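## 4.2 Containers and their place on the table

The second part of the study concerns the containers in which households keep small things before they are sorted. In the first visits we asked only about cupboards and drawers, and this was a mistake. In many homes in Sterthorpe the real work of sorting is done on a table, with one big bin that stands there for the whole time. The bin is brought out, filled, emptied and put back, and people do not think of it as furniture or as storage. When we asked them to list their containers, they often forgot it.

For this reason we changed the interview sheet in March. The new sheet asks where each container stands during the work, and where it stands when the work is finished. We received 302 filled sheets. Two of them were given twice by the same household and were removed, so the analysis uses 300. In 30 of these homes we also made a visit, and in the visits we looked at the table first and at the cupboards after.

The answers show a strong preference for open bins without a lid. People say that a lid has to be put somewhere, and on a small table there is no place for it. They also prefer a light color inside the bin. One participant explained that in her old gray box she lost screws and buttons at the bottom, but in a pale one she can find them quickly. We did not expect this answer, and the first version of the sheet had no question about color. It was written by several participants in the free space at the end.

The size of the bin is a more difficult question. A large bin takes everything in one go, which saves walking between the rooms. But it also takes the space where the sorted piles should lie. In the homes which we visited, the usual solution was to push the bin to one side of the table and to work on the other side. Right-handed participants mostly put it on the left. We have too few left-handed participants to say if they do the opposite.

We also noticed a difference between straight and curved walls. Bins with straight walls, such as the Trundard type which is common in the area, stand well against each other on a shelf. Bins with curved walls lose some space on the shelf, but the participants found them easier to empty by hand, as small objects do not stay in the corners. The Plikotton bins, which were bought mostly for toys, belong to this second group. In the Grewal survey of rented flats, from which we took part of our questions, the form of the wall was not recorded, and so a comparison is not possible here.

Surface is the last property that we discuss. Participants spoke about smooth bins in a positive way when the question was cleaning, and in a negative way when the question was noise. Keys and coins make a loud sound on a hard floor of this kind, and some people lay a cloth inside in the evening. Figure 6 shows a smooth bin of the pale type, placed on a wooden table. The inside reflects the light, a property that two participants disliked when they worked near a window.
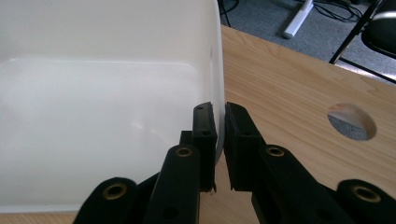
**Figure 6.** Large off-white plastic bin on a light wooden tabletop. Note the curved side wall and the glossy inner floor.

The difference between a bin for sorting and a bin for keeping was not always clear to the participants, and we think now that it should not be forced on them. Around half of the bins named in the interviews had both uses in the same week. In the coding we therefore gave each bin a main use and, where needed, a second use – the rules for this are given in the appendix. Bins that were used only for laundry were left out of the count, even when they also stood on the table for some time. The next section turns to the piles themselves and to the order in which they are put away.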